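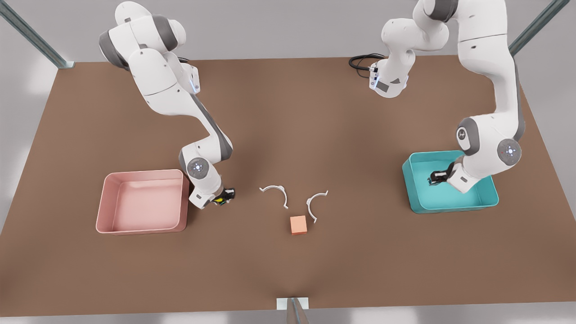
Left means the robot's left. That's rule one at Korkureck, and Ismail Ezzat got to it before I'd even found the record button on my phone.

"Not your left, not the left side of your screen," he told me. "The robot's. If it's facing you, its left arm is on the right side of your picture, and that's just how you have to write it. Everybody gets this wrong in their first week. I wrote the rule and I got it wrong in August."

I'd called Ismail to talk about the handbook he keeps for the simulation group, the people who run two-armed robots through tabletop jobs on a computer and write up how they went. I've been curious about it for ages, partly because I spent a couple of years at Vindetti where we had no handbook at all (we had a whiteboard, and then somebody cleaned the whiteboard). His has 31 rules. He thinks that's too many. I read it in one sitting with a sandwich and I think it's great!
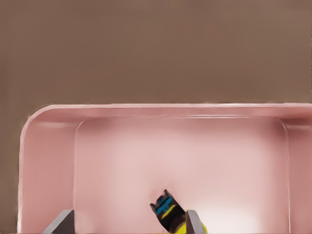 By Moataz Saber
Shop Talk

So how do you end up with 31 rules for moving small stuff around a table? Ismail laughed at that one for a while.

"You start with four," he said. "We had four. Name the arms properly, save the settings, save every camera, don't touch the scene halfway through. Then we did a job for Naciri, 954 runs, and we handed it over and felt pretty good about ourselves."

Naciri sent back a very polite email asking what "complete" meant in the results column. And the group, when they sat down and compared, had two different answers. For some of them a run was complete when the object was in the bin. For the others it was complete when the object was in the bin, the fingers had opened, and the arm had moved clear.

"Both fine! I could argue for either one," Ismail said. "But you can't have both in the same spreadsheet. We went back through the whole lot. It took forever, I got very tired of looking at bins."

The rule that came out of that (it's number six) says the finish has to be written down before the first run, in plain words, and a person from outside the job has to read it and say it back. If they say it back wrong, you rewrite it. There's no meeting about it.

I asked whether people grumble.

"Oh sure. It feels silly. You're writing a paragraph about when a cube is in a bin. But then the cube comes to rest leaning on the rim, and now you're very happy you have the paragraph."

We talked for a good while about color names, which I hadn't expected to care about. The handbook says to pick one word for each thing at the start and stick with it to the end. If it's the teal bin in the instructions, it's the teal bin in the notes, and it doesn't turn into the blue one or the green one on page three because someone new took over. Same with parts. They had a long back-and-forth over "clip" and "ring" and "bracket" for one kind of C-shaped piece and Ismail finally just typed "clip" in the handbook and locked the page.

"I don't even think it's the best word," he said. "I think 'bracket' might be better. Too late."

Then there's the camera business, and here he got properly worked up. A wide view makes everything look tidy. You've got the whole table, both arms, both bins, and it's tempting to judge a run from that and go home. Rule eleven says you may not. Anyone scoring a run has to look at the close view as well, the one down by the fingers, and if the two don't agree the run gets marked "unclear" and goes to a second person.

"From far away, a gripper low in a bin looks like it's placing something," he said. "Maybe it is. Maybe there's nothing there. You don't get to guess from across the room."

And the close view can fool you too, he added. It crops things. There might be glare on the bin floor, or a finger in front of the part you care about. So you need both, every time, even on the boring runs. I said that sounded slow. He said yes.

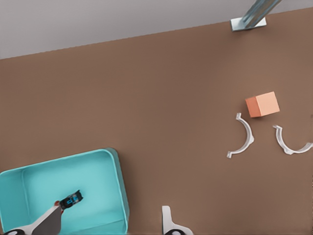
Orange cube and two white clips on the simulated tabletop, with the teal bin at lower left.

My favorite rule is nineteen: keep the ugly ones. Before it was written down, people would rerun a job that had gone badly and save the nicer version. Ismail doesn't think they meant any harm by it (neither do I, we did it constantly at Vindetti).

"You bump the cube, you think, well, that one doesn't count, I'll go again. But it counts. If we say we did 300 runs, then there are 300 runs in the folder, and some of them are embarrassing."

Starting over is allowed for exactly one reason, which is that the scene itself loaded wrong. A part sunk into the table, say, or a bin missing. You write down what was wrong, and the dud gets its own folder. It doesn't get deleted.

They do all this in Mokari, their in-house setup, and I asked if the software couldn't just enforce most of the list by itself. Some of it does, he said. You can't save a run now without filling in the finish line, and the arm names are picked from a menu, so rule one mostly takes care of itself on the forms. The notes are still free text though, and people still write "left" when they mean the side of the screen. Notes are capped at 200 words, which was his idea and which he described as "the least popular thing I've ever done."

What would he tell a small group with no handbook, just starting out? He thought about it, and I could hear him clicking a pen.

"Write down the argument you had this week," he said. "Whatever it was. You argued about whether the arm has to go home at the end? Write down what you decided, put the date on it, and put it where the new person will find it. Don't copy ours. Half of ours is about clips."

I did ask for a copy anyway, and he's checking whether he can share it outside the company. In the meantime he's trying to get the list under thirty. Rules twelve and thirteen both say to save the camera settings, so one of those is probably going.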